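**Re: laundry picker arm, grabs two things at once**

**femley_shed** wrote:
Third evening on this. Arm's on the bench, wrist cam working, closes fine on one shirt by itself. Put a white one, a maroon one and the blue knit in a heap and it comes up with two every time. Grip force is at 78, tried 20, drops the lot. Any ideas?
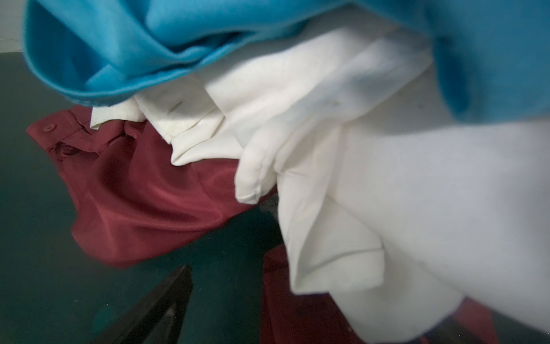 Camera stream is 10 a second if that matters. Wrist only, no overhead yet. Picks the point by biggest blob of one colour then goes straight down.

**bereron_bob** wrote:
Well theres your problem. Middle of the blob is the worst place. Go for a collar tip or a hem, something that sticks out.

**Rosemarie Baumgart** wrote:
Disagree. Edge finding on creased white cloth is misery, every shadow looks like a seam. Keep the blob, lift a bit, shake, look again.

**bereron_bob** wrote:
Shaking is a bodge. Did 2000 picks on mine going for edges, wouldn't go back.

**Rosemarie Baumgart** wrote:
On towels, Bob. Towels.

**femley_shed** wrote:
lol. Will try the shake first as its less code. Wrist joint is a bit sloppy so might need tightning before. Anyone got the hex size for the Preser mount?

**bereron_bob** wrote:
3mm I think. Check before you round it off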